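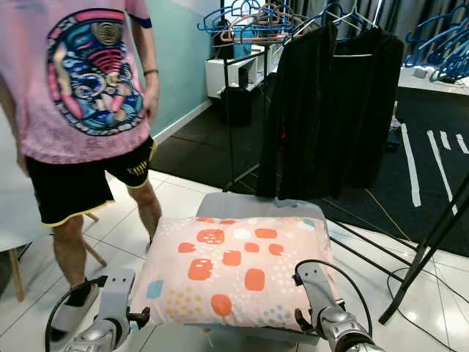
Pillow in its printed case, on the gray surface

From: Zsófia Pap
To: Prekau home sewing list
Subject: Re: Pillowcases keep coming out too tight

Gervasio Zapata wrote:

> I have made three pillowcases from the Halász pattern now and every
> one of them is a fight to get on. I cut exactly to the sheet. The
> pillow goes in, but the corners bunch and the side seam pulls so the
> flap at the open end won't lie flat. The first was a cotton print
> from the remnant bin at Imcombe, the other two are plain white from an
> old sheet. The old sheet ones are a little better, but not by much.
>
> Did I get a bad copy of the pattern or should I be adding to it? And
> if I add, is it all on the width or on both? I also want to do French
> seams on the next ones and the sheet says nothing about them.
>
> Gervasio

Gervasio,

Your copy is fine. The Halász sheet gives the finished size and leaves the seam allowance to you. It says so in the small print under the layout drawing, on the side most people fold inward. I cut my first one the same way you did and ended up using it as a bag for clothespins.

Measure the pillow before you measure any fabric. Lay the tape over the top from seam to seam, across the fattest part, and let it follow the curve. If you hold the tape straight above the pillow you lose the height of the filling, and on a new pillow that is a fair bit. Then add an inch of ease to the width. I don't add ease to the length, since the open end takes care of it, but Zineb Salem does and hers look good too.

For a plain seam I add half an inch on each side. For French seams I go up to five eighths. Sew the first pass wrong sides together at a quarter inch, trim it down to an eighth, turn, press, and sew the second pass at three eighths. If you skip the trimming you get whiskers of thread poking out on the right side and there is no good way to get rid of them afterward. Press after the first pass even if you are in a hurry.

About the print from Imcombe: did you wash it before cutting? Remnant bin cotton can shrink a lot in the first wash and nearly all of it goes in the length. The old sheet had done its shrinking years ago, so that may be why those two came out a little better. I wash everything on the hottest setting the case will ever see, dry it, and iron it before it goes near the scissors. Zigzag the raw ends first or they fray into a rope.

If your print has a direction to it, check which way it runs before you cut. On most prints I like the pattern to read upright with the pillow lying the long way, and that often means cutting across the fabric instead of down it. It uses more cloth. With scattered shapes and dots you can cut whichever way wastes less.

On the flap, six inches is enough. The sheet gives four and I think that is too short, the pillow works its way out overnight. Fold the flap in before you sew the long sides, and backstitch about 2 inches at the open end where all the layers meet. That is the spot that goes first on every case I have had to mend.

You can save the two white ones. Open the side seam, put in a strip of the same sheet two inches wide, and run a line of topstitching down both edges of it. It will look like a trim. I would leave the print one alone and find a smaller pillow for it.

Two other things while I am writing. Gilles Hamel asked last month about thread for pillowcases. I use ordinary all-purpose polyester for everything that gets washed weekly. Cotton thread is nicer to sew with but mine has started to give at the seams after a couple of years.

Also, Csaba Orbán has the cutting mat and the long ruler from Listisach until the end of July. If anybody wants them after that, write to him directly and leave the list out of it. The mat has to travel flat.

Zsófia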